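Workshop tips: recording household jobs with hand-held grippers

These are notes we have built up at Plonthorpe while collecting clothes and laundry examples for the Okabe policy. Most of it is housekeeping. Take what suits your own bench.

Before you start

Wipe the markers on the fingers with a dry cloth. A smear of hand cream on one of them cost us 24 recordings in March, and the fault didn't show until Zohreh Daneshvar ran the tracking overnight.

Check the finger screws with a hand driver, never a powered one. Snug is enough in printed parts.

Keep the spare hangers on the rail between takes. Slide them along a little each time so the system doesn't learn one spot on the bar. Leave the price tags on new clothes for some of the set and snip them off for the rest.

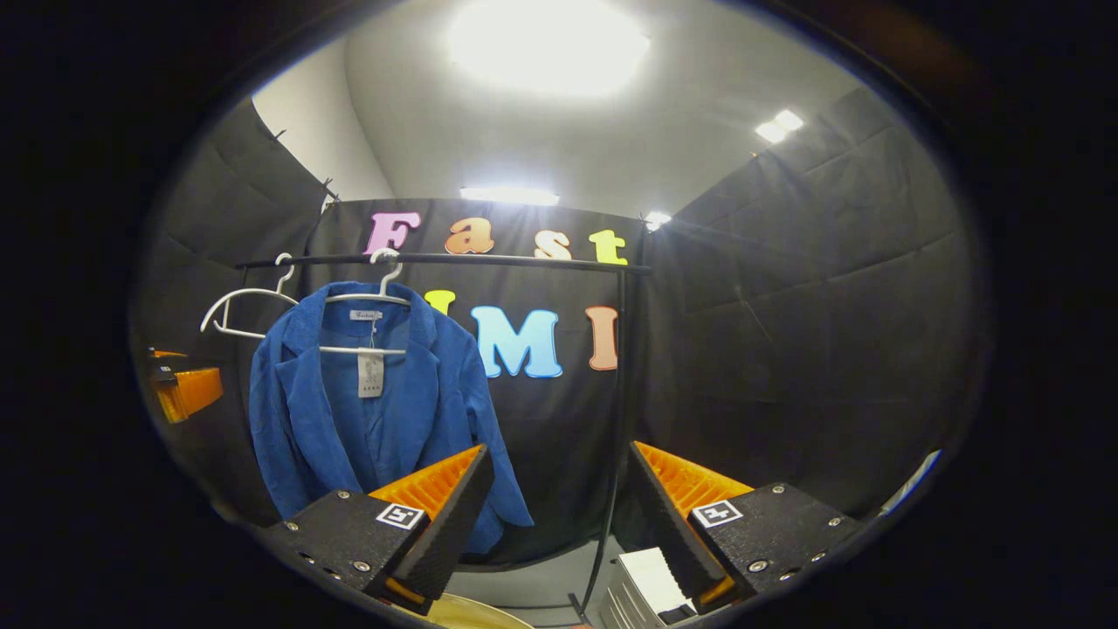 Blue corduroy blazer on the rail, tag still on.

Hanging jobs

Come at the garment slowly and open the fingers early. People who are good with their hands tend to rush the last few centimetres, and those are the ones the policy most needs to see.

If you drop something, carry on and pick it up again. A fumble with a clean recovery is worth keeping. Stop only if the item lands out of reach, and mark that take as a discard straight away - by tea time you won't remember which it was.

Cord and other ribbed cloth grips well. Slippery linings don't, so take hold through the outer layer as well.

Of our first 971 takes we kept 471. Mojtaba Farahani thought that was poor, but most of the losses were from the first fortnight, before we agreed where a take should begin and end. Ours now begins with both grippers open and still.

Towels and other soft things

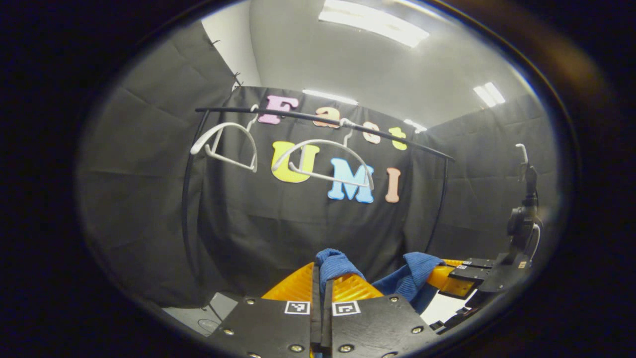

Two-handed work needs its own warm-up, and I'd give a new person about 2 hours of it before saving anything. Let them fold, shake out and pass things across until they stop looking at their own wrists. Start them on small pieces. With a crumpled towel like the blue one, have one gripper hold the bunched part and the other pinch the far end, then draw the two apart gently until there's a fold you can follow along. Pull hard and the towel slips out of whichever side has less cloth.

Crumple the towel differently for each take. Drop it from chest height and use it however it lands. Arranging it by hand gives you the same three heaps all afternoon.

Wash everything once before its first use, without softener. New towels shed fluff, and it packs into the ribs of the finger pads. An old toothbrush and plain water will shift it. Let the pads dry fully before you go again.

At the end of a session, copy the files to the Bredska drive, check that the number of takes matches your paper sheet, and only then clear the cards.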